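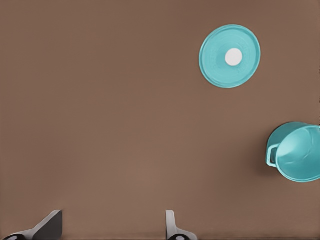
*A teal lid on a brown tabletop.*

# How to Host Your First Secular Potluck

Our humanist group in Clalline started with two people and a pot of chili, and the mailing list now has 87 names on it! If your town doesn't have a group yet, a potluck is a wonderful way to get one going.

## 1. Pick the room

Library meeting rooms are great. Ours is at the Yusof branch, and the form asks for a group name, so choose one first (you can change it later — we did, twice).

## 2. Write the invitation

Keep it short and say plainly who it's for: humanists, atheists, agnostics, anyone curious. Add the line "partners and kids welcome." Dariusz Szewczyk wrote our first one, and we still use his wording every December.

## 3. Plan the evening

- 6:00 — doors open, name tags out
- 6:30 — eat
- 7:15 — a short reading or question for the tables
- 8:00 — announcements and cleanup

Good first question: "What do you miss about church, if anything?" Ours ran well past cleanup!

## 4. Ask for a next step

Pass around a sign-up sheet before dessert. Ask for an email address and one thing each person would enjoy doing, like a book club, a trail cleanup or a solstice dinner. Then set the next date before everyone heads home, and send it out again the next morning.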